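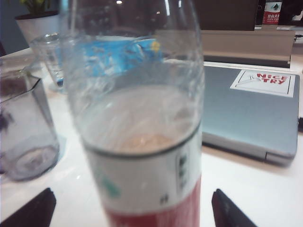

One reader wrote to us after the second volume of Wultico that the stories were good but the lettering was too small, and that she had to hold the book under the kitchen lamp to follow the last chapter of Ita. She asked if we plan to do something about it. Yes, we do, and for this reason the call below is longer than the one of last year.

Open call: artists, writers and letterers for Wultico, volume three

Pluvari is a small publisher of comics in English and Spanish. Wultico is our yearly anthology of short adventure and science fiction comics, in black and white with color covers. The second volume had 222 pages and sold 2,849 copies, mostly in comic shops and at three festivals. For the third volume we are looking for new people in all positions listed here.

The theme is "The Night Shift." You may understand it as you like. Guards, bakers, vampires, pilots, a city which only exists after midnight — all of this is welcome. We received 359 proposals for the last volume and many of them were about robots who learn to love, so please think twice before you send one more.

Short stories (writer and artist together, or one person)

Complete stories from four to 12 pages. We need a summary of one page with the ending included, and two finished pages or pages from an older work in the same style. Please do not hide the ending from the editors. The page rate is fixed and the same for everybody, it is paid half at the approval of the pencils and half at the delivery of the final files. The rights of the characters stay with the authors. Pluvari keeps the right of first print in both languages for 18 months.

Penciler for Ita

Ita is the only story that continues from one volume to the next. The new chapter has 23 pages and the script is ready. It takes place on a river ferry, with many figures in small rooms, therefore we look for a person who is comfortable with perspective and with crowds. Attach three pages of sequential work to your application. Single illustrations and covers are nice to see but they do not help us to decide.

The chapter will be inked in the Zapata studio, where we share two rooms with other people of the trade. You can work from home. If you live near, a desk is free for you every Friday.

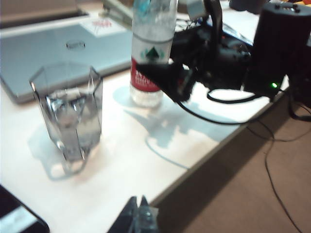

Letterer

We want one letterer for the whole volume, so that the balloons have the same look from the first page to the last. You must be able to work in both languages. Spanish text is usually longer than English, and the balloons must be planned for this before the inks are done. Experience with sound effects drawn by hand is an advantage. The minimum size of the letters will be agreed with you and written in the contract.

How to apply

Send one PDF file, not bigger than 10 MB, with the title of the position in the subject of the message. Write also your name as you wish to see it printed, the country where you pay taxes, and if you are available from May. Links to social networks are accepted as an addition only, we can not judge pages which are mixed with other posts.

Teams should send one application for all members. You may apply for more than one position, but please use a separate message for each.

We answer every message, also when the answer is no. It takes up to six weeks. We do not accept work made with image generators, or scripts based on characters that belong to another publisher.

Questions about the contract can be sent before you apply — we will gladly mail you the full text in English or Spanish.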